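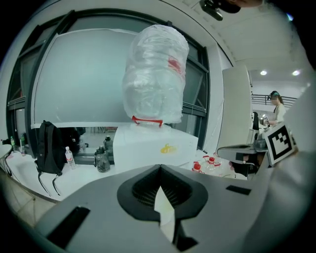 Fig. 1. Box and wrapped bundle on the long table, bottles to the right.

Home | Syllabus | Handouts | Contact

Handout 6: Clearing a Shared Table

Start with the largest items. A tall bundle in plastic film should not ride on top of a box during a move -- carry it separately, then the box.

Lay bottles on their sides only if the caps are tight. For storage, stand them up and group them by size. Jugs with handles go at the front of the shelf.

Personal things (backpacks, drinking water) leave the table first. Hang straps clear of the edge.

Exercise: sketch the table in Fig. 1 and mark your order of removal. Allow 16 minutes. Worth 30 points.

Comments
Corey Ormsby: Do we hand in the sketch or keep it?
Thaddeus Kincaid: Hand it in, one per pair.

Contact: Trernura course office, room 691 | Back to top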